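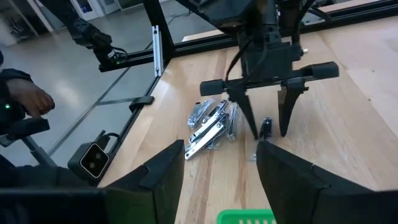

Pale wood, green basket.

Search stories and authors Go

The Last Line of Midow

March 3, 2025
By Guilan Song

The file for the last episode arrived at night, when I was already in my pyjamas, and I opened it at once, although I had promised my sister that I would not work after supper any more.

I make subtitles. To be exact, I make English subtitles for English programmes, for people who cannot hear them well or who watch in a kitchen with the fan on. Chenxi, who is my sister, finds this very funny. We came to Drarnwood when I was nineteen and she was eleven, so she speaks like everybody in the street and I speak like a letter from the bank. "They pay you to write down what English people say," she tells her friends. "Her!" But I think it is a good job for a foreigner. An English person hears what he expects to hear. I expect nothing, so I have to listen.

The company was called Lodhi and it paid 70 pounds for an episode, whether the people in it talked a great deal or stood in fields. In Midow they mostly stood in fields. It was a drama about a ferry town where the ferry has stopped, and each season had 12 episodes, and I had made them all. I knew the breathing of every actor. I knew that the woman who played the doctor swallowed before a lie, and I believe this was her own idea, for she did not do it in other programmes.

And I knew Arben Mujić. He played Tom Hask, the ferryman. He was a large man with a low, sandy voice, and in the first season people complained that they could not understand him. For me he was the easiest. He put each word down as if it was a cup which might break. I recognised that. I do it also.

The last episode was very quiet. I finished nearly all of it before one o'clock. Then came the final scene, where Tom Hask goes through his house and closes it. He turns off the water. He takes the key from the hook. At the door he stops, with his back to us, and he says something, and he goes out, and the music comes.

I played it again. I put on the big headphones. I made it slower, and then slower than that, until he sounded like a cow.

In the script there was nothing. The script said: He leaves.

There is a thing we can write when we do not understand. We write [speaks indistinctly] and we put it in brackets, and it is allowed, and the time is paid the same. I had used it before for crowds and for drunk men. But this was the last line of the whole story, and it was the only one which the deaf people would not have.

I wrote to Lodhi in the morning. The answer came from someone who signed only with the letter P. Please use the standard tag. Delivery is tomorrow at noon.

"So use the tag," said Chenxi. She was eating toast over the sink. She had come to live with me again in May, after the business with her flat, and it was supposed to be for two weeks.

"It is the last line."

"He's probably saying bye."

"To whom? The house is empty."

"To the house, then. I said bye to my flat." She thought about it. "I said something a bit stronger than bye."

I played it for her on the laptop. She listened with her mouth full and said it sounded like "poor lad". Then she said "polar". Then "bollocks, oh", and she laughed so much that she had to put the toast down, and after that I could hear only this, and I was angry with her for an hour.

I tried the writer. Eamon Kavanagh had an address on his website for people who wanted him to speak at festivals, and I wrote to it a very polite message, with a question mark only at the end. I did not hope for much. But he telephoned. He had a fast, tired voice with a dog behind it.

"You're the subtitles," he said.

"Yes. I am sorry for disturbing you."

"No, no. I watch with them on. Everybody does now, don't they? What is it you need?"

I told him. He was quiet, and the dog went on.

"He doesn't say anything there," said Eamon Kavanagh.

"He says something. It is at the door, after the key."

"I wrote that scene without a line. I fought for that. They wanted a line. They wanted him to say — God, they wanted 'Right, then.' I had two meetings about 'Right, then.'" I heard him walk into another room. "Are you sure it isn't a cough?"

"It has three syllables."

He asked me to play it down the telephone, so I held the headphones against it. I do not know what reached him. When I came back he did not speak at first, and I thought I had cut the call.

"Well, the bugger," he said, but he did not say it with anger. "I sat in that edit for a week and never heard it. I was looking at his shoulders."

"So what shall I write?"

"Ask him. Hang on, I'll find you a number. Don't tell him I gave it to you. No, tell him, I don't care."

I wrote the number on the gas bill. Then I cleaned the kitchen. I moved the bins. I am not somebody who telephones actors, and although I had listened to this man for hundreds of hours, often with one word of his going round and round until my tea was cold, he had never heard one word of mine. It did not seem fair to either of us. If he had a different voice at home I did not want to know it.

Chenxi came back from her shift at five and saw the gas bill.

"Is that his actual number?"

"Do not touch it."

She dialled it on her own telephone and gave it to me already ringing. This is how my sister has always helped me. She did it also with the driving school.

He answered with only his surname. The voice was the same. It was a little higher, perhaps, without the wet coat that Tom Hask was always wearing. I explained who I was, and I heard that I was speaking too correctly, as I do when I am afraid. I said "in the capacity of". Chenxi put a cushion over her face.

"At the door," he said.

"Yes. After the key."

"You can hear that?"

"I can hear that it is there."

"They told me the microphone was too far. I asked the boy, the sound boy, is it on the tape, and he said no, it's fine, don't worry. So I didn't worry." He breathed out. "What does it sound like, to you?"

I did not tell him what Chenxi had said. I said that it started with a P, and that in the middle there was an open sound, and that at the end his voice went down, as when you speak to an animal or a child.

"Polako," said Arben Mujić.

I asked him to spell it, and he did.

"It's slowly," he said. "Take it slowly. My mother said it whenever I went out. The stairs, the bicycle, the army. When I went to England she said it at the bus. She didn't say goodbye, she didn't like this word. She said polako, and she went in to see to the soup." He stopped. "It isn't Tom's. Tom is from Midow, his father is from Midow, where would he get it? I know that. It's a mistake. I was closing the door and it came out. I thought, they'll do another one. But the light was going and they didn't."

"I can write the tag," I said. "It is permitted. It says that you speak indistinctly."

"Do I?"

"No," I said. "Never."

He laughed at this, and then he asked me where I was from, and I told him, and he asked what my mother had said to me when I left. It took me some time to answer. She had said that I should check the zip on the big pocket. She had said it three times. I had not thought about it for years, and I told it to him in my own language first, by accident, and then in English. In English it was only a sentence about a bag.

"That's it," he said. "That's the one."

We did not decide anything. He had to fetch his daughter from swimming. He said I should write what I thought was right, and that he would not look, because he could never bear to watch himself in that coat.

I sat down again at ten in the evening. The rules of Lodhi are forty pages, and there is a part on foreign words. If the audience should understand, we translate. If the audience should not understand, we name the language in brackets. If the word is known to most people, like ciao, we leave it. There is nothing for a word which the character does not know and the actor does.

I wrote [speaks indistinctly] and looked at it under the picture of his back. I wrote Slowly. It looked like a warning on a road. I wrote [in Bosnian] and thought of all the people who would go to the internet to ask who Tom Hask's mother was, and of Eamon Kavanagh, who had wanted silence and had two meetings for it.

Chenxi stood behind me in her dressing gown. She smelled of the chip shop, as she always does on those days, even after the shower.

"What's it cost them, if it's wrong?" she asked.

"Nothing. They will perhaps not send me another one."

"Was there going to be another one?"

There was a new series called Carnum, in the autumn, about submarines. I had been hoping for it. In a submarine people must talk.

I typed the word as he had spelled it, with no brackets and no italics, in white letters, as if it was English. I set it to come in when his hand goes on the door and to stay until the door is shut. Then I checked the timing, and I sent the file, fourteen hours before noon.

When the episode was shown, there were 4,000 comments under it by the next evening. I read more of them than I should. Many were about the doctor. Some people were sure that Polako was the name of the boat, and one man explained this at length, with evidence from the first season. A woman wrote that she had been deaf since her birth and had watched the end with her husband, who hears, and that she had asked him what it meant, that word. He had said, what word?

P. never mentioned it. In the same week I got a message from a number I had not saved, with a photograph of a suitcase, standing in a hall. Under it was written: Zip checked. I was going to show it to Chenxi, but she was on the stairs with two bags and the lamp, because she had found a room near the station, and the taxi was already outside and she could not find her shoe.

I held the door with my foot. She kissed me somewhere by the ear and went down too fast, with the lamp banging on the rail, and I shouted after her, in our language, about the big pocket.

"It hasn't got a pocket!" she shouted back.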